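Ticket 295: Prammont banner campaign stopped delivering
Opened May 5, 2025

Hi all, and thanks for being so patient with me on this one!

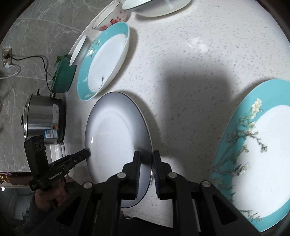 Mio Imai

The Prammont banners ran fine through April, and then impressions dropped to 47 overnight with plenty of budget left. I checked the bids first (they always get the blame, poor things) and they were unchanged.
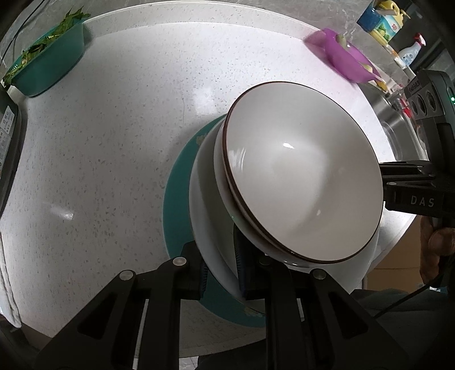

Next I went through the Trumudance ad server line by line and found the frequency cap set to 2 per month, when the media plan says 2 per day. I've fixed that and cleared the cache.
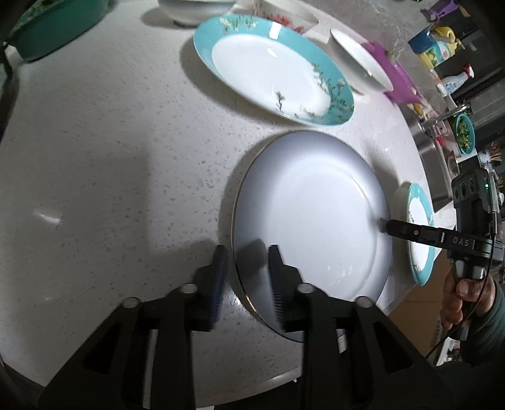

Perron still shows 16 placements as "pending review," so I've written to their help desk and asked them to push those through. Could somebody on the client side please resend the click tags in the meantime? I'm keeping this ticket open until they reply.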